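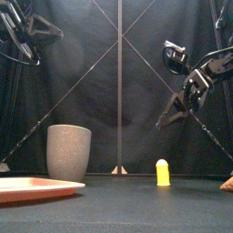
Chapter 4
Can a Survey Tell You What People Buy?

Market research has a habit of treating answers as if they were purchases. Ask shoppers whether they would pay more for a sturdier suitcase and most will say yes, at no cost to themselves. Looks muddy things further. Put any product on a dark gray tabletop with black fabric hung behind it and people tend to guess a higher price, so a survey that shows such a picture is already leaning on the scale.

Consider the luggage maker Fondmont. In March it polled 2,477 adults, and its analyst, Silvia Říha, reported strong demand for a new line. Her colleague Natnael Lencho asked how many of them had bought a suitcase in the past year. The survey had never asked. A follow-up reached 585 of the same people, and 19 had.

Does this make surveys useless? No, but it should make you slow to believe them. In this chapter we look at how questions are worded, who bothers to reply, and what a stated price is worth. Before reading on, write down what you paid for your last pair of shoes. You will check it against a receipt in Section 4.2.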